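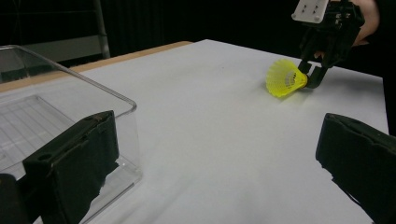

工单标题：塑料羽毛球在收纳盒里存放后裙口变形，发球飘
产品：Trunido 透明收纳盒；Ghaffari 黄色塑料羽毛球
提交方：Ukia 羽毛球训练班
提交人：Evelien Peeters
处理人：Toon Van Leeuwen（Morkell 售后）
协助：Roel Verschueren（Morkell 仓库）
优先级：普通
创建日期：8月13日 星期二
状态：已关闭（附遗留事项）

问题描述（提交人填写）

我们训练班从1月开始用你们家的透明收纳盒装球，之前一直用球原来的圆筒。换盒子是因为小孩子抽不动筒里的球，经常把两只球套在一起硬拽，拽坏过几只。盒子敞着口，伸手就能拿，教练也省事。前几个月没有问题。

放暑假停了一段课，上周恢复训练，第一堂课就有孩子说球“拐弯”。我自己发了几个，确实飘，有的过网以后往右偏，有的在空中晃。拿到手里看，一部分球的裙口已经不圆了，压成了椭圆，有几只裙边还有一小段往里凹。

全部倒出来数了一遍，132只球，裙口看得出不圆的有42只。其余的用肉眼看没问题，但不敢保证。

我想知道三件事：是不是盒子底下那一条一条的棱把球硌变形了；球还能不能救回来；如果是盒子的问题能不能换平底的。

球的购买记录和盒子的购买记录都在你们店里同一个账号下，应该能查到。我们用的球都是黄色那种，没有混别的颜色。

回复 1　Toon Van Leeuwen　09:40

您好，工单收到。购买记录查到了，盒子和球都在账号下，球是分两次买的。

先请您确认几个情况，不用一次答全：

一、盒子平时放在哪里，放假期间有没有挪过位置。
二、放假期间盒子有没有盖盖子，上面有没有压东西。
三、球是随手倒进去的，还是一只套一只码好的。
四、变形的球是集中在盒底，还是上中下都有。
五、两次买的球还分不分得出来。

关于盒底的棱，目前不能下结论。这款盒子底部是带棱的，作用是让盒底硬一点，装重物时不往下塌。棱的高度不大，单只球放在上面应该不会有明显影响，但您说的是放了一个暑假，时间长，又压着一层球，所以这一点会放在排查项里，不会略过。

在原因弄清楚之前，建议变形的球先单独拿出来，暂时不要用手掰。塑料球的裙部在凉的时候比较脆，掰过头会在网格的细筋上出现白印，出了白印的地方以后容易断。

回复 2　Evelien Peeters　10:25

回答如下。

位置：平时在球馆器材间的架子上，中间那层。放假前馆里要给器材间刷墙，东西都搬到了走廊尽头的休息区，我们的盒子也在里面。休息区靠窗，窗户朝南。墙刷完以后大件搬回去了，小件拖了一阵子才搬。具体哪天搬回来的我要问 Ward，是他收的。

盖子：有盖，搬的时候扣上了。上面压没压东西不清楚，也要问。

码放：随手倒的。没有码。

变形的球在哪一层：倒出来的时候没留意，已经混了。抱歉。

两批球：分不出来，长得一样。

掰：晚了一点，已经掰过几只了。有一只确实有白印。

回复 3　Toon Van Leeuwen　10:50

谢谢。混了没关系，后面可以用别的办法看。

朝南的窗户加上扣着的盖子，这个组合比较可疑。透明盒子扣上盖以后放在太阳底下，里面热得快，散得慢。塑料球裙受热会变软，软的时候如果上面有东西压着，凉下来就会定在压扁的形状。跟盒底有没有棱关系可能不大，但还是要验证。

请 Ward 补充一下搬运的经过。另外麻烦您做一个简单的检查，不需要工具：

1. 找一张大一点的白纸铺在桌上，铺平，压住角。深色桌面看不清裙边，白纸上比较清楚。
2. 拿一只您确定没变形的球，最好是从没开封的筒里拿的，裙口朝下立在纸上，用铅笔沿裙边描一圈。
3. 把要检查的球一只一只裙口朝下套到这个圈上，看裙边和铅笔线有没有对不上的地方。转半圈再看一次。
4. 再把球侧着放在纸上，轻轻推一下让它滚。圆的球会绕着球头转一个弧，走得比较匀。裙口扁的球滚到某个位置会顿一下。

第四步比第三步灵敏，轻微变形的也能滚出来。请把球分成三堆：没问题的、轻微的、明显的。

回复 4　Ward Verstraete　11:35

我是 Ward，盒子是我搬的。

刷墙前一天下午搬出去，盖子扣上，放在休息区窗台下面的长凳上。当时盒子上面没放东西。后来别的班往上摞了什么我不知道，我去收的时候上面有一个装标志盘的袋子和一卷旧的球网，球网挺沉的。袋子和球网拿开的时候盖子中间有点往下凹，过一会儿自己弹回来了。

盒子是斜着塞在长凳里侧的，一头顶着墙。

太阳下午能晒到长凳，上午晒不到。

回复 5　Toon Van Leeuwen　11:50

很有用。再确认一点：盒子装得满不满？如果球堆得高过盒口，扣盖的时候就已经压着了，跟后来摞的东西是两回事。

回复 6　Ward Verstraete　12:05

满的。扣盖的时候我按了一下才扣上。

回复 7　Toon Van Leeuwen　12:10

明白了。那么目前的判断顺序是：

（a）装得过满，扣盖受压；
（b）午后日晒，盒内升温，裙部变软；
（c）盖上有重物，加重了受压；
（d）盒底棱纹硌压，待验证；
（e）某一批球本身裙口就不圆，待验证。

(a)(b)(c) 同时存在，单独哪一条是主要的，需要做对比才能说。我这边会用同款盒子和同款球做一次。Evelien 那边继续按白纸的办法分堆，分完告诉我结果就行，不用逐只记录。

回复 8　Evelien Peeters　15:20

分完了，和孩子们一起弄的，比我想的快。

铅笔圈那一步刚开始描不准，因为裙边是一个一个齿，铅笔会往缝里掉。后来改成拿一只好球压住，换细一点的笔，笔杆竖直，就好了。

滚的那一步有个问题，桌子不是很平，往一边溜，好球也会走歪。我们把纸换了个方向，又在桌腿底下垫了一块纸板，才算正常。如果您以后还让别的客户这么做，建议写上先检查桌子平不平。

结果：明显变形的跟我上午数的基本是同一批，没有漏掉的。轻微的有一小堆，上午我都当成好的了。剩下的都能对上铅笔圈。

还有一个发现：明显变形的那一堆里，裙边往里凹的那几只，凹的位置上有一道浅浅的直印子，跟裙子上网格的走向不一样，摸得出来。扁成椭圆但没有凹的那些就没有这道印子。

我怀疑直印子就是盒底的棱压的。

回复 9　Toon Van Leeuwen　15:45

有可能。请您拿一只有直印子的球放回空盒里，让凹的那一侧朝下，看看印子能不能跟盒底的棱对上。对的时候从盒子侧面看，盒壁是透明的，不用把头伸进去。光线从一侧来的时候棱会比较明显，正对着灯反而看不清。

如果对得上，那几只球就按棱纹硌压算。如果对不上，还可能是盒口的边、盖子内侧的加强筋，或者别的球的球头压的。 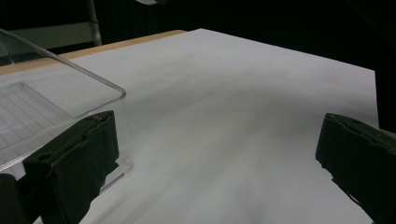
球头压出来的印子一般是圆的一小片，不是直线，这个容易排除。盖子内侧也有筋，比盒底的筋稀，而且走向是顺着盒子短边的，可以对照着看。

回复 10　Evelien Peeters　16:30

对过了。

有直印子的球，多数能跟盒底的棱对上，棱刚好卡在印子里。有两只对不上盒底，跟盖子内侧的筋能对上。这两只应该是堆在最上面的。

剩下那些扁成椭圆的，放在盒子里怎么转都跟棱没关系，应该就是互相挤扁的。

所以看起来棱是有影响的，但不是大头？

另外问一下，有白印的那只还能用吗。

回复 11　Toon Van Leeuwen　16:40

您理解得对，至少从您那边的情况看是这样。我明天做完对比再给正式答复。

有白印的那只建议不要再给学员正式打了。白印的地方筋已经伤了，打几下可能会断，断口有点扎手。可以留着练颠球，或者直接扔掉。

第二天

回复 12　Roel Verschueren　09:15

我这边配合 Toon 做对比，先写一下条件，结果由他来写。

从仓库拿了同款盒子和同款黄色球，盒子是没拆膜的，拆的时候检查过四角和盒口，没有毛刺。球从没开封的筒里拿，拿出来之前每只都在白纸上滚过，全部合格才进盒。

分组：
甲：装到盒口以下，不盖盖，放在阴凉处。
乙：装到盒口以下，盖盖，放在西侧装卸口旁边，午后有太阳。
丙：装到按一下才能扣上盖的程度，位置同乙，盖上不放东西。
丁：同丙，盖上压一卷网。仓库里没有旧球网，用一卷捆货的绑带代替，掂起来差不多。
戊：同丁，盒底垫一层软布，把棱盖住。

放置时间五天。时间没法和一个暑假比，但这几天太阳很好，应该能看出差别。中途不开盖。

回复 13　Toon Van Leeuwen　09:30

补充一句，第二批进货的球仓库里还有剩，第一批已经没有了，所以 (e) 这一项我们只能查一半。

Evelien，等结果这几天，您那边可以先试着恢复变形的球，用轻微的那一堆开始，不要从最严重的开始。方法如下。

准备：一个深一点的盆，一壶热水，不要刚烧开的，烧开后放一会儿，手放在水面上方能感觉到烫但能停得住就差不多。一根原来装球的圆筒。毛巾一条。

步骤：
1. 裙口朝下，只把裙子浸到水里，球头留在水面上。球头和裙子之间是粘起来的，胶泡久了会松。
2. 浸到裙子用手指轻轻一捏觉得软了就拿出来，甩掉水。时间很短，默数十几下的事，不要走开。
3. 趁软把裙口用手指从里面往外抹圆。凹进去的地方从里面往外顶，别从外面掰。
4. 马上顺着塞进圆筒，裙口贴着筒壁，球筒竖着放，一只筒里少放几只，彼此不要套得太紧。
5. 放凉，放干，过一夜再拿出来。
6. 拿出来以后重新在白纸上滚一次。

注意热水由大人来弄。

如果手边没有空筒，用直径合适的杯子也行，杯口要比裙口略小一圈，球倒扣在杯口外面定型。杯子不要用薄塑料的，热了自己会变形。

回复 14　Evelien Peeters　12:50

空筒有，当初没扔，堆在柜子底下。

先试了轻微的一小把。第一只水太烫，裙子一下子软得耷拉下来，抹圆了塞进去，估计够呛。后面几只水凉了一些，手感好多了，有点韧劲，抹的时候能感觉到它往回走。

球头没沾水，有一只滑了一下沾到了，拿毛巾擦干了，不知道有没有影响。

今晚不动，明天看。

回复 15　Toon Van Leeuwen　13:05

沾一下没关系，不是泡进去的就行。第一只太软的那只，明天滚的时候单独看，裙子如果整体变长或者变松了，飞行会偏慢。

第三天

回复 16　Evelien Peeters　10:10

从筒里拿出来了。除了水太烫的那只，其他都能对上铅笔圈，滚起来也顺。太烫的那只裙口倒是圆了，但是裙子往外张，比别的大一圈，圈外面都露出来了。算失败。

上午课上拿恢复好的球打了一会儿，学员没反映有问题。我自己发了几个，后场球落点正常。Ward 说他觉得比新球略慢，我没感觉出来，可能是心理作用，也可能他说得对。

下面处理明显变形的那堆，准备分几次做，一次做多了顾不过来。

Ward 问热水能不能换成吹风机，他嫌端盆麻烦。

回复 17　Toon Van Leeuwen　10:35

吹风机可以，但是不太好控制。热风吹到的一面先软，背面还是硬的，容易越弄越歪。如果一定要用，请用中档，离远一点，边吹边转，球头用手捏住挡着。我个人还是建议用热水。

回复 18　Ward Verstraete　14:20

试了吹风机。三只里面坏了一只，裙边上有一个小地方粘到一起了，分不开。不试了，端盆去了。

回复 19　Teresa Czerwiński　15:00

我是另一个班的，看到公告栏上贴了这个工单的链接。我们班也用同样的透明盒，也是装球，但是我们一直没变形，说一下我们的情况供参考。

我们的盒子在刷墙的时候没搬去休息区，放在前台柜子里。装得不满，大概一半。不盖盖子，因为盖子早就找不到了。

上面盖了一块旧毛巾防灰。

我按上面的办法拿白纸滚了，几乎都正常，有一只顿了一下，但是那只本来就被人踩过。

顺便提个意见，这种盒子的边角有点滑，手上有汗的时候端起来容易脱手，特别是装满的时候。跟本工单无关，放在一起说了。

回复 20　Toon Van Leeuwen　15:15

谢谢 Teresa，这个对照很有帮助：同样的盒子、同样的棱，没受热没受压，放到现在没问题。

边角滑的意见已经转给产品那边，另开了一张工单，您会收到单独的通知。

第六天

回复 21　Roel Verschueren　16:40

到时间了，五只盒子已经全部搬进来，先放凉再开盖，避免热的时候开盖取球又造成新的变形。明早检查。

有一件事要说明：第三天中午有同事不知道情况，把丙盒挪开给货车让位，下午又放回去了。中间有一段时间没晒到。不影响位置和装量，但日晒时间比乙、丁、戊短一些。

第七天

回复 22　Toon Van Leeuwen　11:20

检查完了，所有球逐只在白纸上立放、滚动，我和 Roel 各看一遍，意见不一致的再看一次。

甲（未满、不盖、阴凉）：全部正常。

乙（未满、盖盖、日晒）：绝大多数正常。压在最底下的有个别滚动时轻微顿挫，肉眼看不出。

丙（过满、盖盖、日晒，盖上无重物）：有变形，主要在最上面一层和靠盒壁的位置。形状是椭圆，没有直印。日晒时间偏短，实际情况可能会再重一点。

丁（过满、盖盖、日晒、压重物）：变形最多，上中下都有。最底层有几只出现往里凹的直印，位置和盒底的棱对得上。最上层有一只带盖子内侧筋的印。和 Evelien 描述的情形基本一样。

戊（同丁，盒底垫布）：椭圆变形和丁差不多，直印只在最上层出现，底层没有。

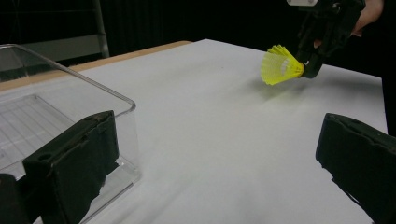
透明收纳盒，盒底可见棱纹

结论如下。

第一，主要原因是装得过满又在高温下受压。椭圆变形跟盒底有没有棱没有关系，戊组盖住棱以后一样会扁。

第二，盒底的棱是次要原因。在已经受热、上面又压得重的情况下，棱会在底层的球裙上留下直印并造成局部内凹。垫一层软布可以避免。正常室内存放、不过满，棱不会造成问题。

第三，盖子内侧的筋作用和盒底的棱相同，只影响最上层。盒子不装到顶就碰不到。

第四，球的批次问题没有查到证据。第二批库存球进盒前全部合格。第一批没有库存，无法查，不能完全排除，但从变形的形态看没有必要归到批次上。

回答您最初的三个问题：

盒底的棱：有影响，是次要的，只在过热加重压时出现。
能不能救：大部分能，方法见回复 13。已经出白印的和裙子张大的不能。
换平底：目前 Trunido 这个尺寸没有平底款。可以给您寄两块裁好的软垫，垫在盒底，不收费。

关于责任这一块也直接说：盒子的说明书上写了不要长时间日晒，但没有写装软质塑料制品时不要压满，也没有提到棱。这一点我已经提交，要求在说明里补上。球的说明上写的是“阴凉处保存”，也比较笼统。

回复 23　Evelien Peeters　13:30

清楚了，接受。软垫请寄过来，地址同订单。

汇报一下我们这边的恢复情况。明显变形的那堆昨天弄完了，大部分救回来了。救不回来的几种：

有白印的，一开始就放弃了。
凹得最深的两只，热水泡过以后凹处能顶出来，但是那道直印还在，筒里放了一夜又有点往里收。重复做了一次，好了一些，滚起来还是顿。
吹风机吹坏的一只。
水太烫的那一只。

凹得深的两只有没有别的办法？没有就算了。

回复 24　Toon Van Leeuwen　13:50

可以再试一次，把定型的时间拉长，塞进筒里放两三天再取。或者在裙子里面衬一个硬一点的圆的东西，比如卷起来的硬纸筒，从里面撑住凹的位置，再整个放进球筒。还不行的话就是筋本身已经被压长了，回不去了。

回复 25　Evelien Peeters　14:05

好，试试。

另外我们商量了一下以后怎么放，您看有没有问题：

球装到离盒口一掌左右的位置，多出来的放回圆筒。盒子平时不扣盖，用布盖着防灰，放假前再扣。放假不放休息区，放器材间架子中间那层，架子上贴一张条子写“上面不要放东西”。开学第一堂课之前抽几只在白纸上滚一下。

白纸那张我们留着了，铅笔圈还在上面，卷起来放在器材间。

回复 26　Toon Van Leeuwen　14:20

没有问题。补充两点：

器材间如果有暖气管，冬天离远一些，道理跟日晒一样。
铅笔圈用久了会糊，描之前把纸换一面，用没开封的球重新描。不要用恢复过的球描。

倒球的时候尽量不要从高处整筒往盒里砸，球头落在别的球的裙子上，凉天容易打断细筋。这跟变形无关，但是我们收到的断筋投诉里这种情况不少。

回复 27　Ward Verstraete　14:45

器材间有暖气管，在架子右边。盒子挪到左边了。

休息区的长凳我也跟馆里说了，以后搬东西临时放那里的话下午拉上窗帘。馆里说窗帘坏了，在等人来修。

第十天

回复 28　Evelien Peeters　09:50

软垫收到了，两块，大小合适，四个角是圆的，跟盒子的角对得上。铺上以后有一个小缺点：伸手抓球的时候垫子会跟着起来。Ward 用双面胶在底下粘了两条，粘在棱上，粘得不太牢，暂时能用。

凹得深的两只，衬了硬纸筒放了三天。一只好了，另一只还是顿。顿的那只不要了。

没有别的问题，工单可以关了。

回复 29　Toon Van Leeuwen　10:15

双面胶粘在棱上接触面小，确实不牢。可以换成沿着四边粘，盒底靠边有一圈是平的，没有棱，粘在那里会好一些。粘之前把盒底擦一下，新盒子表面有时会有一层很薄的脱模剂，胶粘不住。

感谢配合，现在关闭。

处理结果摘要（关闭时填写）

故障现象：塑料羽毛球在透明收纳盒内存放后裙口变椭圆，部分伴有直印和内凹，飞行不稳。
直接原因：装得过满，扣盖存放，午后日晒，盖上有重物。
次要原因：盒底棱纹及盖子内侧加强筋在受热受压时留下压痕。
处理：热水浸软后入筒定型，隔夜取出检查；寄送盒底软垫两块；调整存放位置和装量。
产品更换：无。
退款：无。

遗留事项

1. 收纳盒说明书补充“存放软质塑料制品时不要装满扣盖”，负责人 Toon Van Leeuwen，待文案排期。
2. 盒子边角易滑，见 Teresa Czerwiński 的意见，另有工单。
3. 软垫固定方式。目前的软垫没有背胶，Roel Verschueren 去问供应商能不能做带背胶的，或者在四角加卡扣。未回复。
4. 第一批球的批次情况未查，不再跟进，如有其他客户反映同类问题再打开。
5. 排查步骤整理成内部参考，加上“先检查桌面是否水平”和“描圈用细笔，笔杆竖直”两条。已完成。

关闭后留言　Ward Verstraete

沿四边粘了，牢了。窗帘还没修。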